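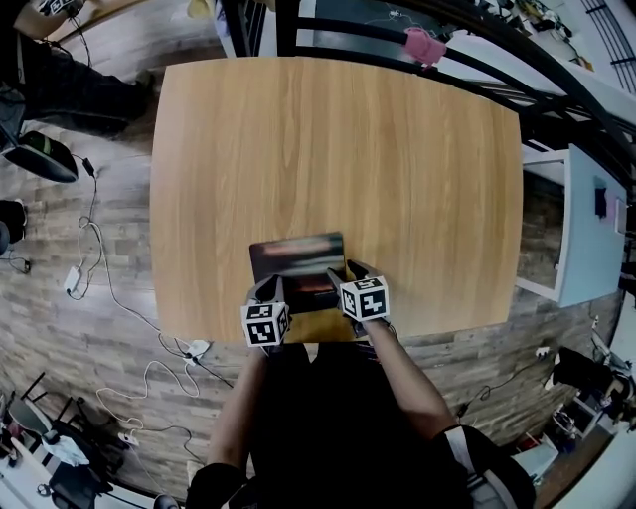

Chapter 5
Good practice in the demonstration room

After you have read this chapter, you should be able to:
explain the difference between a rule, a standard and good practice;
say who is responsible for a work place when several persons share one room;
write a short work instruction for a person who wears tracking equipment;
decide when a recording must be stopped.

5.1 Why a separate chapter

In the first four chapters we spoke about machines which stand behind a fence. The fence makes many questions easy. When the gate is open, the machine does not move, and when the gate is closed, no person is inside. Since 1983, when the training workshop at Dallbridge got its first fenced cell, our students have learned the trade in this way, and for a welding cell it is still the right way.

The teaching of robots by demonstration is a different kind of work. A person does a task with the hands, and sensors follow how the hands move. In many cases no robot arm takes part at this moment. It is therefore easy to believe that no rules are needed. Colin Staniforth, who read an early version of this chapter, wrote in the margin: "They will think it is office work." I agree with him that this is the main danger. The person who demonstrates has his attention on the task, and perhaps he wears equipment on the head or on the hands. He notices less of the room than a person at a desk does.

5.2 Three words which are often mixed

A rule is something you must follow in a certain place. It is given by the law or by the one who runs the place. If the house rule says that bags do not lie on the floor of the work area, then it is not your task to judge if a certain bag is dangerous.

A standard is a text on which experts of a field have agreed. It tells what is expected from a machine, a method or a document. A standard is not automatically a law, but a contract or a law can refer to it, and then you must follow it too.

Good practice is what experienced people do even if it is written nowhere. Most of this chapter is good practice. Some part of it will probably become a standard in the coming years, and you should read the newest edition of every text before you use it.
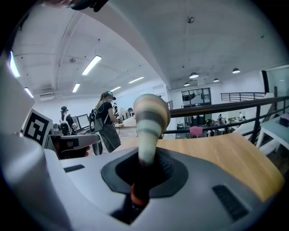
Department of Automation and Applied Robotics

5.3 The shared room

A demonstration room is seldom used by one person alone. Several people may wear headsets at the same time, others sit at desks, and visitors come in. For such a room the following points must be settled before the first recording of the day.

Every work place has one responsible person. The name stands on a card at the table. If the person leaves, the card is changed.

The walking ways are fixed and are kept free. Where the work area is near a railing or a stair, the operator works with enough distance to it, also when he must step backwards.

Cables are led along the wall or under a cover. Power strips are fixed to the furniture. A cable which crosses a walking way is a fault, and it is reported like any other fault.

Markers are not moved without notice. A marker which was turned a little can spoil all recordings of a morning, and the operator sees nothing of it at his table.

Hand-held tools and controllers have a fixed place where they are put down. They are not left on the edge of a table.

At the company Haslam, the instruction for one table had at first 11 pages. Gion Egger shortened it to a single sheet, and only after that was it read by the operators. The long version was kept in the office for the audit. We recommend the same to our students: one sheet at the table, the rest in the folder.

5.4 The operator

Worn equipment has to fit. Gloves which are too large change the grip, and the person begins to work in a manner that he would not choose himself. Before the start the operator moves both hands through the whole work area and tells the responsible person if something pulls or slips.

The operator may stop at any time and does not need to give a reason. This sentence belongs on the sheet, in large letters. At Fekura it was missing until September, and Man-sik Kang found in his interviews that operators continued with tired arms in order not to lose the recording.

For the length of a session we can give no number which is valid for all tasks. At Brunden some 200 short recordings are made before the operators change. With a heavy tool this would be far too many.

5.5 When to stop

A recording is stopped when a person enters the work area, when a marker or sensor has become loose, when the operator asks for it, or when the responsible person has left the table. A stopped recording is kept and labelled. It is not deleted, because it can show later where the work place has a weakness.

Exercise 5.1
Choose a shared room in your own school or company. Draw the walking ways and the work areas on a plan, and mark every place where a cable crosses a way. Discuss your plan with a person who works there daily.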